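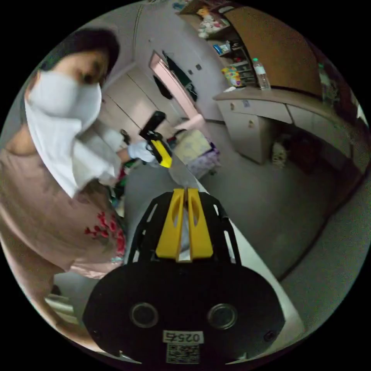
Household Skills, week two: folding soft things
Notes by Li-hua Shek, handed out 25th September

Right, a few reminders from me before you go home and attack your own bedrooms. I always begin with the bed, and I like a plain sheet pulled tight before anything gets folded near it. Piles of other fabric can wait at one end. Mine usually do!

Small things first. Spread the cloth out, find two corners you trust, and smooth from the middle outwards (I was taught this at Elthorpe and still do it without thinking).
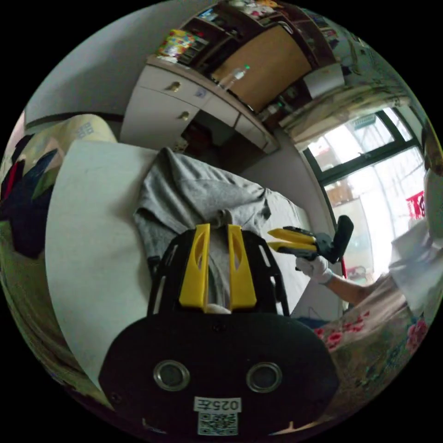

Fig. 1. Grey cloth on the white surface, creases still in.

Then blankets. A fuzzy one won't hold a sharp crease, so don't fight it. My own is 179 by 222 and I fold it in half lengthways, then in half again, and only then bring the ends in. If it's hanging over the furniture, gather the hem up before you start or you'll be treading on it.
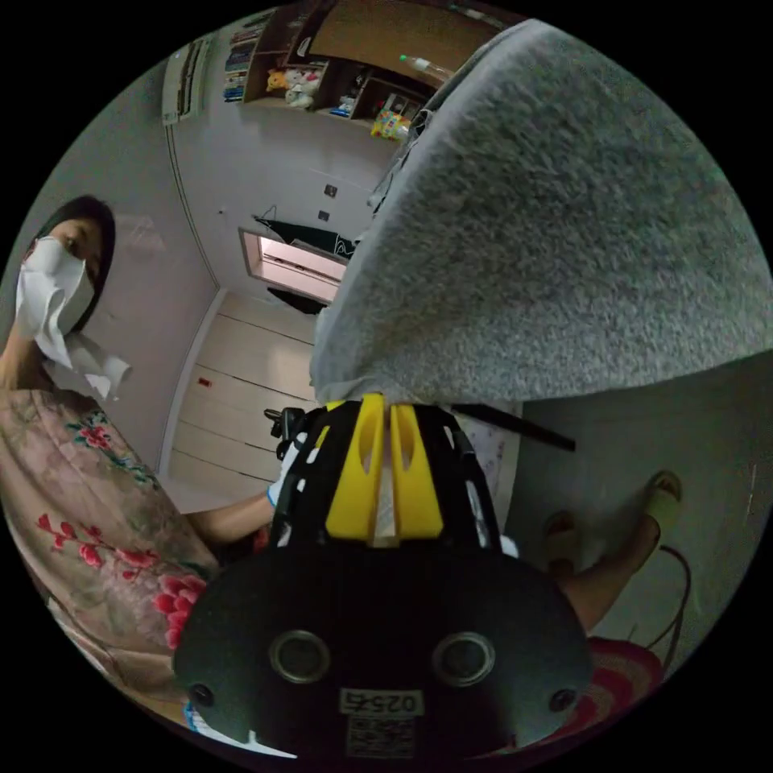

Fig. 2. Grey fuzzy fabric with the lower edge hanging down.

Lifting a corner is where most of you rush. Pinch a proper fold, more than just the fluff, and keep the other hand high so the weight hangs straight.

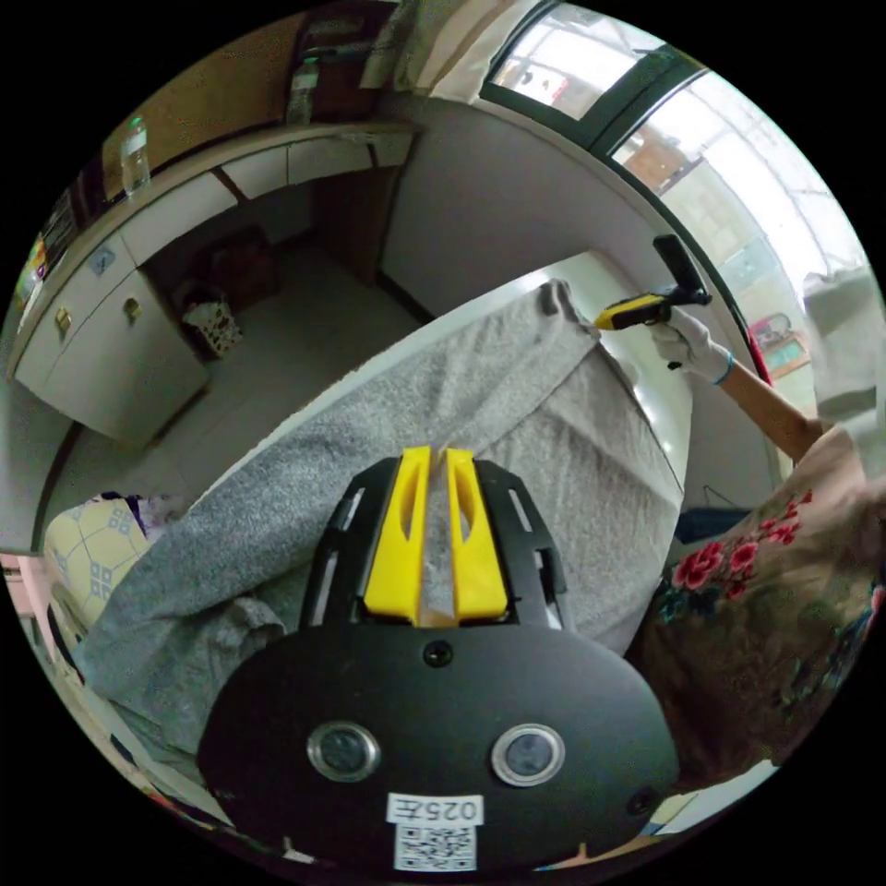
Fig. 3. Fleece blanket, one corner lifted and a fold pinched.

For next time: fold one blanket three ways and jot down which takes up least shelf. Reading is Prukier, the bit on linen cupboards, page 100 onwards. Skip the table on 285, it's awful.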